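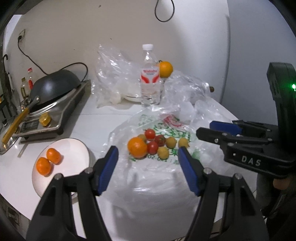 ## 3. Comparing the two finger pads

Our supervisor's brief asked us to "confirm" that the ribbed blue pads from Zarkier are better than the flat rubber ones we used last term. We did not like the word confirm, so we set the trial up as if we knew nothing. The gripper was the same hand-held tool both times, with the same black fingers and pins. Only the pads changed.

We worked on a kitchen counter because the Mikuš planner is meant for kitchens. The test items were fruit: small tomatoes, oranges of different sizes, and the little yellowish-brown ones, which are the hardest to grip because there is so little to get hold of. Some fruit lay on a plate and some on a thin plastic bag.

### 3.1 Method

Each pad did 30 picks. A pick counted if the fruit was lifted clear and held for 5 seconds. Operators took turns, and whoever was not holding the tool wrote down the result. We did not hide which pad was fitted, and that is a real weakness. Blue pads are easy to spot and we had all read the Zarkier leaflet.

### 3.2 Results

| Pad | Picks tried | Picks held |
|---|---|---|
| Ribbed blue | 30 | 26 |
| Flat rubber | 30 | 24 |

In percentages the ribbed pad scores 87, which looks good on a poster. It is also two picks more than the flat one. With numbers this small we would not be surprised if the order swapped on another afternoon.

Most of the failures, with either pad, came from fruit on the bag. The plastic gets caught between finger and fruit, and then you are gripping the bag. Ribs did nothing for this that we could see. On the plate, the rim got in the way of a low approach, so we had to come in more steeply.

### 3.3 What we do not believe

The leaflet says ribbed pads "need less care in placing". Our notes don't support that. The operators got better as the session went on, and the ribbed pad went second. Some of its lead is probably just practice. We should have mixed the order and will do so in January.

We also doubt that any of this carries over to the Tretus arm. A person corrects a bad approach without thinking, and the arm will not.

### 3.4 Still to do

- Repeat with the pad order shuffled
- Score plate and bag picks separately
- Ask Drudutwood for their softer pad, if they ever reply
- Weigh the fruit, which we forgot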